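Plush table covers

A fleece or plush cover softens a hard table but picks up every crumb. Shake it outside, then brush the pile one way with a dry clothes brush. Wash at 32 degrees, inside out, and skip the softener.

Tall bottles can wobble on a deep pile, so pull the cloth flat before you put drinks out. Keep caps screwed on between pours. Blot spilt tea at once with a white cloth.
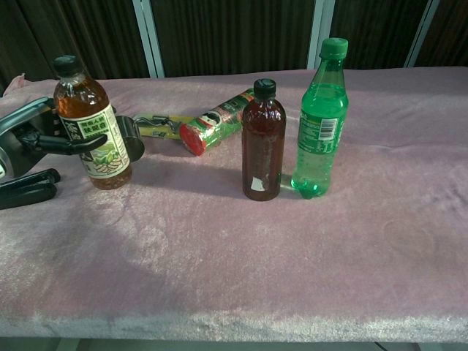
Bottled tea on a pink plush cover.

Dry flat, away from radiators.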